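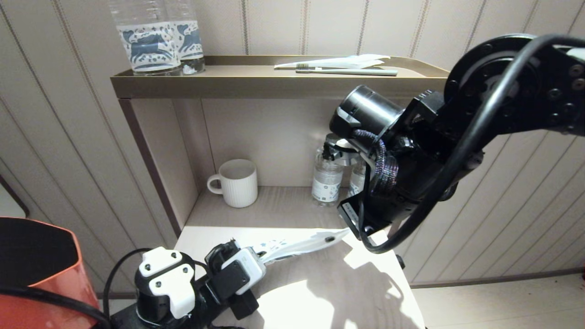
# Chapter 4: Bottled Water and Packaged Drinks

A bottled drink is a food product and a package sold as one unit. The two parts age at different rates, and most of the trade's storage rules follow from the package. This chapter covers container materials, filling, labeling, and storage. Water treatment before filling was covered in Chapter 3 and is assumed here.

## 4.1 Container materials

The common material for single-use water bottles is polyethylene terephthalate, or PET. It is clear, light, and resistant to breakage. It is also slightly permeable to gases. For still water the loss is of little concern. For carbonated drinks it sets the shelf life, as a small bottle has more wall area per unit of contents than a large one and goes flat sooner.

Glass does not pass gas, but it adds weight. A typical 500 mL glass bottle may weigh 400 g empty. Freight cost rises accordingly, and glass is usually kept for short routes or for returnable systems.

Caps are molded separately, most often from polyethylene or polypropylene. The cap and the neck finish must be specified together – a cap that fits one finish may leak on another of the same diameter.

## 4.2 A worked case

The problems at the end of this chapter refer to Tekov, a bottling plant with 2 filling lines. Line A runs still water for the Lumico label. Line B runs carbonated water for Stustar and is stopped each February for seal replacement. Finished cases go by truck to the Nilsuwan depot, where they are stacked on pallets under cover.

Assume that the depot holds about 50 pallets at any time and that stock leaves in order of arrival. Sunlight does not reach the pallets.

## 4.3 Terms used in this chapter

**Headspace.** The volume between the liquid surface and the underside of the cap.

**Preform.** The molded blank from which a PET bottle is blown.

**Top load.** The vertical force a filled, capped bottle can bear before it buckles.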